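Tagebuch der Spielwerkstatt, Haus Atden
Eintrag vom Montag, November

Der Werkraum wurde um neun Uhr geöffnet. Gegenstand des Tages war die Durchsicht des Bausteinbestandes, die nach dem Umzug aus dem Gebäude Thiele zweimal verschoben worden war. Anwesend waren der Unterzeichnende sowie am Nachmittag die Praktikantin Ester.

Bestand

Die Zählung der losen Steine ergab 835 Stück. Davon entfallen 39 auf beschädigte oder stark verkratzte Teile, die in die Schachtel für den Bastelbedarf gelegt wurden. Die im Verzeichnis geführte Zahl war höher; der Unterschied dürfte auf die Ausleihe an die Nachmittagsgruppe Pravach zurückgehen, deren Rückgabeschein bislang fehlt. Eine schriftliche Nachfrage ist ergangen.

Die Steine wurden in lauwarmem Wasser gereinigt und auf Tüchern ausgelegt. Gegen Mittag konnte mit dem Einsortieren begonnen werden. Es bleibt bei der Ordnung nach Größe; eine Ordnung nach Farbe hat sich im vergangenen Jahr nicht bewährt, da die Kinder die Fächer innerhalb weniger Tage vermischten.

Bauplatte und Tisch

Für die Arbeit am hellen Holztisch ist die große grüne LEGO-Grundplatte vorgesehen. Sie nimmt den größten Teil der Tischfläche ein, weshalb Vorratskästen künftig auf dem Regal verbleiben sollen. Als Anfangsaufgabe dienen zwei Steine mit zwei mal vier Noppen, ein gelber und ein roter, die zunächst lose und in verschiedener Richtung auf die Platte gelegt werden. Das Kind soll sie anschließend so aufsetzen, dass ihre langen Seiten nebeneinander verlaufen.
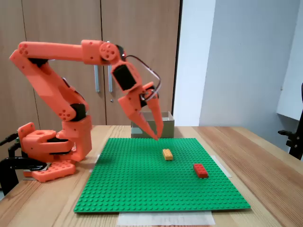 Nachmittag

Ester legte einen Entwurf für die Aufgabenkarten vor. Vorgesehen sind 20 Karten, beginnend mit zwei Steinen und ohne Zeitvorgabe. Der Entwurf wurde mit geringen Änderungen angenommen. Auf Karte 2 ist das Wort »quer« durch eine kleine Zeichnung zu ersetzen, weil die jüngeren Kinder damit erfahrungsgemäß wenig anfangen.

Offen ist weiterhin die Beschaffung einer zweiten Grundplatte. Der Antrag liegt der Verwaltung vor.

Der Raum wurde um halb fünf geschlossen, der Schlüssel an der Pforte hinterlegt.

Lajos Szénási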